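Workshop tips: setting up a table for recording demonstrations

These notes are for anyone collecting pick-and-place examples on a two-arm bench. They come from the Zastgate bench, where we recorded 1037 episodes and threw out 114 of them. Most of the bad ones came down to the table and not the arms.

Cover the table first
Use plain brown kraft paper, pulled tight and taped underneath. Bare metal and glossy laminate throw glare into the overhead camera, and the glare moves through the day. Matte paper costs very little and you can swap it when it gets scuffed. Iron out any creases with a warm iron, no steam.

Tape a grid
Mark out squares with painter's tape, running both ways over the whole surface. Blue shows up well on brown. Measure from one corner for every line, otherwise small errors add up and the last row comes out skinny. Press the crossings down with the back of a spoon. A lifted corner will catch a fingertip sooner or later.

The grid is for the person resetting the objects. Write a start square for each episode on a sheet beforehand and work down the sheet. If you choose as you go, you will favour the middle of the table.

Pick objects you can replace
Fruit is good for this work. It comes in odd shapes, the colours are strong and the shop always has more. Buy firm apples. Bruised ones go soft by mid-afternoon and leave juice on the paper. Keep a damp cloth handy and wipe the finger pads at every break.

A shallow wicker basket makes a decent target. The rim is forgiving if the release is a bit high. Put a square of non-slip shelf liner under it.
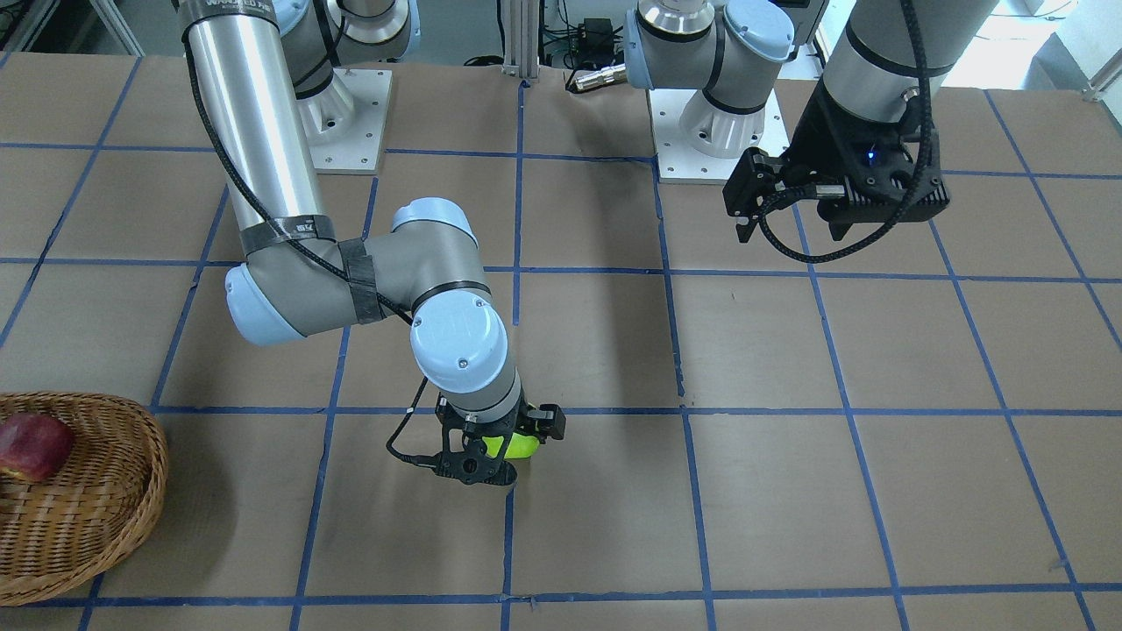
CABLES AND TAPE

Wrap loose cable to the arm at the elbow with black tape, and leave a loop on either side of the joint so it can bend fully. Run each arm through its whole range by hand before you trust the loop. Cloth tape leaves less gunk than vinyl. Check the wraps every morning.

Down at the gripper, leave enough slack for the wrist to turn, but not so much that the cable drags across the paper.

RECORDING

Do five practice runs and delete them. The first few are always jerky.

Move at one steady speed. Pause briefly above the object before closing the fingers, and again above the basket before opening them.

Keep some fumbles. If you miss a grasp and recover cleanly, save the episode and tag it "recovered". Delete it if you bumped the table or reached in with your hand.

Stop at 61 episodes a session. We tried 71 and the last ten were sloppy.

Label as you go, with the object, start square and result. Leaving it until the end of the day means guessing.

PACKING UP

Park both arms, power down, then take the fruit out of the basket. Fruit flies find it quickly in June.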